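Chapter 4
The Bin of Odds and Ends

Every household has one, and so does every classroom, workshop and office I have ever set foot in. It may be a drawer, a biscuit tin or an old baking tray, but sooner or later it fills with the things that have no proper home, and there they stay until somebody needs a stapler in a hurry and has to go digging.

In the last chapter we followed Nerea Palacios as she emptied the shelves of the Killerik nursery (all 300 items, bless her!) and gave each one a label. That was sorting on a grand scale. Now we come down to something much smaller and, to my mind, a good deal more enjoyable: the mixed bin, where toys lie beside desk things and desk things lie beside cups, and where you have to decide for yourself what belongs with what.

My old colleague Waltraud Hämmerli used to begin her evening classes by tipping such a bin out on the table and asking people to make 2 piles, with no further instructions at all. Some went by colour, some by use, and one gentleman by whether he would miss the thing if it were gone – which I still think is a perfectly good rule, and we shall come back to it on page 205.

For the exercises in this chapter you will want a bin with firm sides, a clear tabletop and a handful of small objects. Building blocks, a cup and a stapler will do nicely.
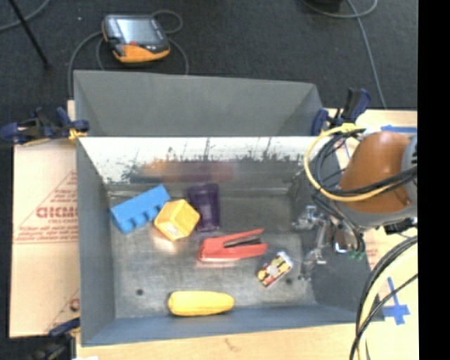 Should things be sorted by colour or by use?
Use is the better choice for anything you reach for often, as you tend to think of the job first and the colour second. Colour works well for large sets of the same thing, such as crayons or thread.

4.1 Making a first pile

Take one object out of your bin, whichever you like, and put it down in front of you. Before you touch another, write down three words for it.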